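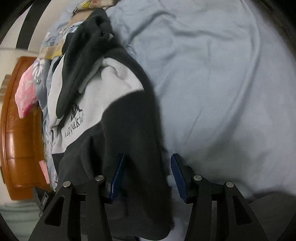 The gray and white sweatshirt, with the pile on the left and the pale blue sheet on the right.

Laundry Sunday in Pendeck

January 21, 2018
Text by Graça Baptista

Print this page | E-mail this page

Every winter we go through all the clothes in the house. It is a habit that I brought from my mother, and in Pendeck I have continued it with my friends Houda Ramadan and Edem Sulemana, who live upstairs and have the same problem with full closets. We put everything on the bed, we fold, and we decide what stays and what goes to the clothing exchange in Lirkthorpe. This page has only one picture, but I wanted to write some lines about it, so that the family can read how the day was.

The sweatshirt
Dark charcoal and white, big and thick. The white part goes across the middle and has black letters on it. With the folds I can read only something like "appakid", and I am not sure of the first letter and the last one. Over the letters there is a small black drawing with thin points. Houda says it is a plant, Edem says it is a star. I have no opinion – for me it is a warm sweatshirt and this is enough.

The pile
Some of it is folded and some of it is crumpled, as you will notice. My rule is that thick clothes are folded last, on top of the thin ones, so they do not press wrinkles into the shirts. Edem does not follow this rule.

The sheet
Pale blue, and I like this color very much in January. I fold a sheet always with another person, corner to corner, two times long and then three times short. Alone it is possible, but it takes double time and the result is not so nice.

What we decided
We filled 7 bags for Lirkthorpe. Ieuan Bellis came with his car after lunch and took them. The sweatshirt stays until March, when the weather is softer, and then we will discuss it again – Houda would like to have it for her brother.

If you also want to bring clothes to the exchange, please write first to Innes Gunn, who keeps the list. Shoes are accepted only in pairs and tied together.

E-mail this page | Print this page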